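The Long Life of the Frame Story

Why writers keep putting one tale inside another

By Bianca Marinescu

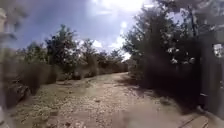 A group of people is stuck somewhere. They might be waiting out a storm, or traveling, or sitting up with someone who is sick. One of them starts to tell a story, and when it ends another takes a turn. Readers have met this arrangement so often that they hardly notice it, and it is among the oldest devices in written fiction.

Scholars call it the frame story. The outer story gives a reason for the telling, and the inner stories fill most of the pages. The Sanskrit Panchatantra works this way, with animal fables nested inside a account of a teacher who must educate three princes. The Thousand and One Nights does the same with higher stakes. Chaucer put his tellers on the road to Canterbury and let them argue between turns.

Sunita Benavides has taught the subject for 16 years, lately in a summer course that meets in the town of Galtitz. She begins with the practical side. Before printing, she says, a collection of tales had no fixed edges. A copyist could add a story or drop one, and a frame helped the whole thing hold together no matter what was done to the middle.

"Students want to know what the frame means," she told me. "I ask them first what it does. It is a shelf. You can put a lot on it."

The shelf has rules, though they change from book to book. In some collections the tellers are barely described and the frame disappears for long stretches. In others the frame is the better story. Chaucer's Miller interrupts because he is drunk and will not wait, and his tale is partly an answer to the Knight's. The Reeve takes offense and answers the Miller. Anyone who reads the tales separately, as many school anthologies print them, loses the quarrel.

Bimla Mishra, a translator, ran into this problem with a set of linked village tales she has been putting into English under the title Pustia. The manuscript has 22 stories told by six speakers over the course of a wedding. Her first publisher asked for the best dozen.

"I tried it," she said. "I cut the short ones, and then the grandmother had no reason to be angry at the end. Her reason was in a story of half a page." The full text came to almost 700 pages with notes. She found a different publisher.

By the nineteenth century the device had narrowed. Novelists tended to use one inner story, or two, and the frame became a matter of trust. In Wuthering Heights, Lockwood writes down what Nelly Dean tells him, and Nelly has opinions about everyone. In Frankenstein, the creature speaks inside Victor's account, which sits inside Walton's letters. Henry James opens The Turn of the Screw with guests around a fire and a manuscript that has to be sent for, and he never returns to the fire. Critics have been arguing over that missing second half of the frame ever since.

Yavuz Sezer, who writes short fiction, thinks the open frame suits modern readers better. His collection Posano begins with passengers on a delayed ferry and ends in the middle of the last passenger's story. He wrote a closing chapter and took it out in May, shortly before the book went to the printer — his editor, Firdevs Uçar, had asked him to leave it in.

Uçar still disagrees with him. She likes to see the boat arrive. "If you ask people to sit through the waiting, you owe them the dock," she said. Sezer says several readers have written to him with the same complaint, and that he answers each of them by mail.

Film and radio took up the frame early, and podcasts use it constantly, with a host who introduces a guest who recalls what someone else once said. Benavides now plays one of these in class next to a page of Boccaccio. She asks students to mark every point where the speaker changes. The podcast usually has more of them.

Her reading list for the next session has grown to include Mishra's translation, in full, with two weeks set aside for the wedding.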